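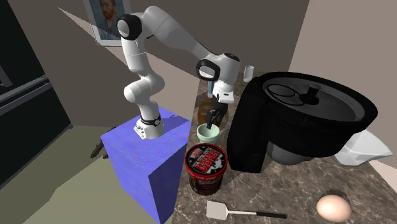

White robotic arm over a pale green bowl on a kitchen worktop (computer-rendered)

Bilingual Teaching Assistant (English as an Additional Language)
Brullthorpe Community School
Part time, term time only, fixed term for one school year in the first instance

Brullthorpe Community School is looking for a teaching assistant to work with pupils who are learning English alongside their other subjects. The post is based in the Languages and Inclusion team and reports to Ute Rathjen, EAL Coordinator.

The school has 1758 pupils on roll, aged 11 to 18. At present 126 of them receive regular language support, and new pupils join throughout the year, often with very little notice. Some have had a full education in another country and need English mainly for exams. Others have missed long periods of school. You will work with both groups.

What the job involves

Most of your week will be spent in ordinary lessons, sitting with one or two pupils and helping them follow what is going on. Science, geography and maths take up the largest share of the timetable. You will also run short withdrawal sessions in the Praswood building for groups of up to 15 pupils, using materials prepared by the coordinator. You will not be asked to plan a scheme of work, but you will be expected to adapt worksheets and word lists for the pupils in front of you.

Other duties:
Meeting new pupils and their families on the first day and showing them round
Helping with the first language assessment and writing up the results
Interpreting at parents' evenings, if you speak a language we need
Keeping a short weekly record for each pupil you support
One lunchtime duty a week in the library
Helping with the after-school homework club, 3.30 pm to 4.30 pm, two afternoons a week

Who we are looking for

You need good spoken and written English and a fluent second language. We would particularly like to hear from speakers of Dari, Tigrinya, Romanian, Portuguese or Ukrainian, but other languages are welcome - the mix in school changes every term.

You should have GCSE English and maths at grade 4 or above, or equivalent qualifications from another country. Experience of working with children or teenagers is needed and can be paid or unpaid. A teaching assistant qualification is useful. If you do not have one, you can study for Level 2 with us during your first year, and the school will pay the course fee.

Hours and pay

25 hours a week, 8.30 am to 2.00 pm with a half-hour unpaid break. On homework club days you start and finish later. Pay is on the support staff scale and the point offered will depend on experience. Five training days are included in the contract and are paid.

How to apply

Application forms are available from the school office or by telephone on extension 2727. Please fill in every section, including any gaps in employment. We do not accept CVs on their own. Your supporting statement should be no longer than two sides and should say which languages you speak, read and write, and how well.

Give the names of two referees, one of whom must be your current or most recent employer. Send the completed form to Milan Verbeke, Personnel Officer, at the school address. The closing date is noon on the last working day of November. Interviews will be held in December and will include a short task with a small group of pupils.

If you would like to visit first or ask about the post, contact Jeanine Vandenberghe in the Languages and Inclusion office. Visits are best between 9.15 am and 11.00 am.

The successful applicant will need an enhanced DBS check before starting work.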